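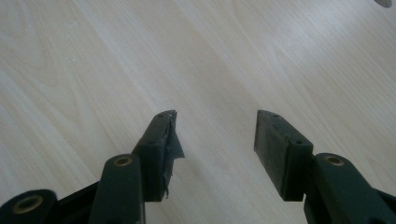 About Distness Print Workshop

Distness Print Workshop is a member-run studio for intaglio, relief and lithography. It occupies the ground floor of the former Jernthorpe bindery, a space of 2196 square feet divided into a press room, an acid room, a paper store and a small gallery. The workshop is open to members every day and to the public during exhibitions.

Membership

There are 30 key-holding members. Key-holders have access at all hours after completing a safety session and a supervised print run. Associate members may book press time between 10 a.m. and 6 p.m. and may submit work to the annual members' show. Applications are reviewed in September. An applicant should send seven images of recent prints with title, process, paper size and edition size for each. Drawings and paintings are not considered at this stage.

Equipment

The press room has two etching presses, one flatbed lithography press and a proofing press for type and linocut. Blankets are supplied. Members bring their own plates, paper and tarlatan - the paper store sells cotton rag sheets singly at cost. Copper and zinc are etched in separate baths. Solvent-based grounds may be used only in the acid room with the extraction running. Stones are grained by the user before return to the rack.

Exhibitions and the Plitach portfolio

The gallery shows work by members and by invited printmakers. Each show runs for 20 days. The workshop also issues the Plitach portfolio, a boxed set of prints made on a shared sheet size. Contributors print their own editions, and one set from each issue is kept in the flat files, where it can be seen by appointment.

The Szénási residency gives one printmaker free use of the lithography press and a bench for a month. The resident leaves one signed impression with the workshop and gives an open demonstration. Travel and lodging are not covered.

Print this page | E-mail this page

This site uses cookies to remember your settings. By continuing to use the site you accept their use.

Last updated: 9/14/25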